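The Late Boat

The last ferry from Stokulcombe left at ten past seven, and I was on the quay at twenty to eight. The ticket window had its blind down. A notice said the next sailing was at 6.15 in the morning, weather permitting.

I had spent the afternoon clearing my aunt's rooms above the chandler's. She had lived there for 27 years and thrown away very little. I had filled the car twice and left it at the top of the hill with the keys in the wrong coat, and now I had one bag and a clock wrapped in a towel.

There was a bench under the harbour office. I sat down and ate the rest of my sandwich. A man came along the wall with a dog and asked if I had missed it.

"By half an hour," I said.

"They used to ring a bell," he said. "You could hear it at the church."

He told me the Brunevier took guests, if you knocked at the side. It was a narrow house with a green door and no sign. The woman who opened it looked at the towel before she looked at me.

"It's a clock," I said.

"Does it strike?"

"Not for years."

She gave me the back room, and a key with a brass tag.

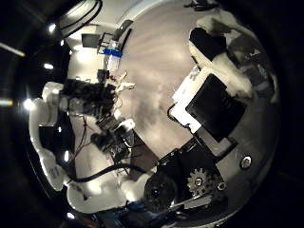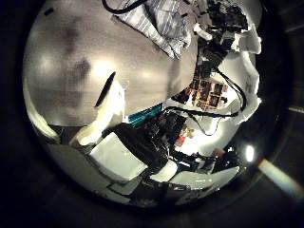
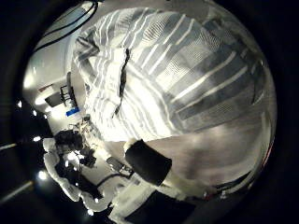
Morning

It struck at five. I had put it on the chest of drawers, still in the towel, and it struck ten times, slowly, with a rattle before each one. I lay and listened. Somebody knocked on the wall.

At breakfast the woman brought me an egg and did not mention it. There were two other guests, both eating toast. One of them was reading the paper very close to his face.

"I'm sorry about the noise," I said.

"My mother had one of those," said the woman. "A Sotiropoulos. You have to stand them level."

I went up and unwrapped it. The name was on the back plate, under the dust, with the number 267. I had wound that clock as a child and never seen the back of it.

The boat was late coming in – there was fog at the mouth of the harbour. I stood on the quay with the bag over my shoulder and held the clock upright in both arms, as level as I could. The man with the dog went past and nodded. When we were halfway over it struck again, three this time, and the boy coiling rope looked up to see where it was coming from.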